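Tiempo de lectura: 5 min

Cuaderno de taller – manos y controladores
1 de febrero de 2024

Sigo con la comparación de controladores para las manos de tres dedos, todavía en simulación. Lo de noviembre se hizo con la mesa rectangular y una sola pieza, y los números no me sirven para lo de ahora. He vuelto a empezar con la mesa ovalada y los dos brazos cargados.

Candidatos: el controlador de Hauser (impedancia en la muñeca, dedos en posición) y el de Grelleo (todo en par, con límite por articulación). El de Molevell queda fuera de momento. No arranca con la versión del simulador que tenemos y no voy a bajar de versión solo por eso.

Configuración

Brazo izquierdo aparcado con la palma hacia dentro. Brazo derecho activo. Control a 600 Hz en los dos casos. Rozamiento de las yemas igual para ambos, el valor de la tabla de Clikuvov. Los objetos son los de siempre: taza pequeña, caja de pudin, taza blanca y plato.

Ghislain Chan me pidió que dejara el brazo izquierdo en la escena aunque no haga nada, por las colisiones. Tiene razón, sin él el planificador saca trayectorias que luego no valen. El coste en tiempo de cálculo es pequeño.

Aproximación a la taza pequeña

Es el caso que más me interesa. La taza es baja, abierta por arriba, y tiene la caja detrás y el plato a la derecha. Si la mano entra muy horizontal, el antebrazo pasa por encima del borde de la mesa con poco margen. Si entra muy vertical, los nudillos estorban.

Con Hauser la muñeca llega suave pero cede al primer contacto y la taza se desplaza antes de cerrar. Subí la rigidez a 1.050 N/m y mejora bastante. Por encima de eso empieza a vibrar el antebrazo y no compensa.

Con Grelleo la llegada es más brusca. El cierre, en cambio, es mejor: los dedos se reparten el esfuerzo y la taza apenas se mueve. Falta filtrar la consigna en el último tramo, aproximadamente 6 cm antes del contacto.

La pose que guardo como punto de partida para los dos es con la pinza derecha junto a la taza y algo por encima, las puntas un poco separadas. Desde ahí lanzo el cierre sin pasar por el planificador.

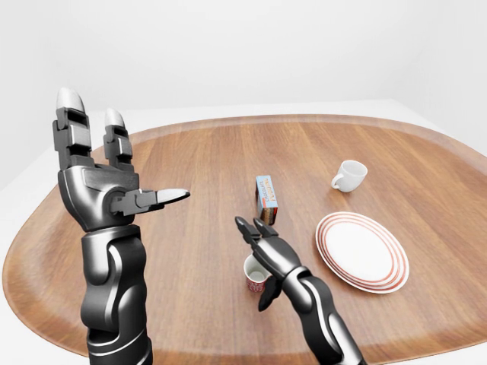 Cosas vistas de paso

- El pulgar de la mano izquierda aparcada sobresale hacia el centro de la mesa. Hay que recogerlo en la pose de reposo o restará espacio cuando toque mover la caja.
- La malla de colisión de la caja de pudin es un prisma simple y va bien. La de la taza blanca cierra el hueco del asa. Así no se puede probar el agarre por el asa, rehacerla.
- El plato no lo he tocado. Con tres dedos y tan plano no veo cómo levantarlo sin arrastrarlo antes hasta el borde, y la mesa tiene un reborde.
- El registro de pares de Grelleo sale con 2 muestras de retraso respecto al de posición. Corregido a mano en las gráficas, avisar a Ghislain por si usa los ficheros en bruto.

Pendiente

Filtro de consigna en Grelleo y repetir la taza pequeña. Después la caja, entrando por los lados estrechos. Dejo Hauser con la rigidez alta como referencia y no lo toco más hasta tener las dos series completas. Preguntar si alguien ha conseguido compilar Molevell.

Contacto | © Cuaderno de taller | Volver arriba

Usamos cookies propias para recordar sus preferencias. Aceptar / Configurar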